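A Saturday at the Tagle games fair
21 September 2019

I'd been looking forward to Tagle since August, and it was worth the early train, even with the queue going right back to the car park.

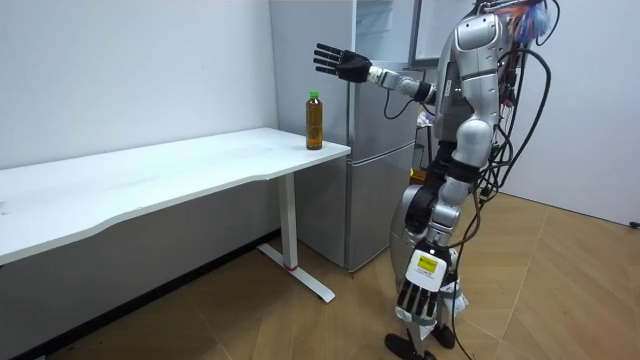

Ridwan Ong reckoned the mobile stands had doubled in size since his last visit, and that half of them were giving away coins for games he'd already deleted. He may be right! I came home with a pocketful of codes and haven't used one.

I went straight for Plamum, who were showing Fadine, their island-building game. You get 18 minutes a go, which sounds generous until you've spent eight of them picking a hat. It's lovely to look at (the fishing is a bit fiddly on a pad) and it'll be sold outright, no season pass — the chap on the stand was very firm about that.

Tokberg had the longest wait, four rows deep by lunch. Their shooter is free to download and paid for by outfits, and I asked how many there'd be at launch. 179, apparently. I did play a round and came dead last, but the maps are good and the matches are short, so I can see my nephew losing a whole half-term to it.

The afternoon talk on pricing was packed, so I stood at the back with a cheese roll. Lots of chat about subscriptions, and not much about what the people making the games get out of them. I'd have liked longer for questions.

Tickets for next year go on sale in the spring.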